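3 min read

Teaching a gripper to pick its greens

By Philomena Essien

It has been a lovely busy May on the Flurstead project! We now have 2230 simulated grasps in the Vamano set, each one a short run that the learning system can copy from, and the part I'm enjoying most is the vegetable round. Lumpy shapes are such good practice, because there's no flat side to aim for and every approach angle gives you a different outline.
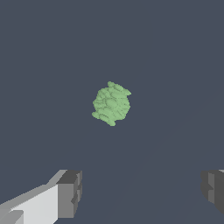

Fingers open, with the green one still well out of reach.

We drive each run by hand from the desk at Midtbø, then replay it with the object turned a little. More than 40 shapes are in the pool so far. I'd been keeping only the tidy runs, but Ititora (our training code) seems happier with the slow, fussy ones left in, so back they went. The bit we want plenty of is the last stretch, with a finger either side and the gap still to close.

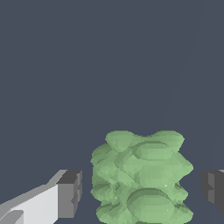 A finger on each side, gaps still showing.

Next up are seven root vegetables, and I can't wait to try the knobbly ones. If you'd like to drive a few runs, the desk is free after 7 most evenings.

Comments (2)

tessellate: Do you save the wrist view for every run?

Philomena Essien: Yes, every one, plus the joint positions!

We use cookies to remember your newsletter settings. Accept | Manage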